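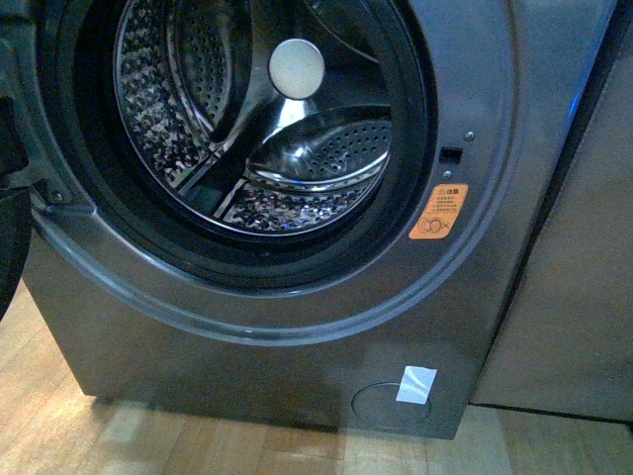
A front-loading washing machine with a dark gray finish and a stainless steel drum.

Orkstead Water District Opens Rebate Program for Household Appliances

ORKSTEAD - The Orkstead Water District will accept applications from May for a rebate on high-efficiency washing machines and dishwashers. The program covers residential accounts in Orkstead, Flesdale and Wurncombe that have been active for at least 12 months.

Funding is set at 1,166 rebates for the first year. Applications are processed in the order received. An account may claim one rebate per appliance type, and the old unit must be turned in to a licensed recycler. A copy of the recycler's receipt is required with the application.

The program follows a review of winter demand at the Flesdale pumping station, where indoor use makes up most of the load. The review was led by district engineer Zoriana Romaniuk.

"Outdoor watering limits do very little for us between fall and spring," Romaniuk said. "Laundry is the largest indoor use we can reduce without changing the plumbing - toilets are handled under a separate program."

Renters may apply with written consent from the property owner. Shared laundry rooms in buildings with more than three units fall under the commercial schedule, which remains unchanged. Payment is issued as a bill credit, usually in about three weeks.

Forms are available at the district office front desk until 4:30 p.m.

Media contact: Kalevi Niskanen, Public Information, Orkstead Water District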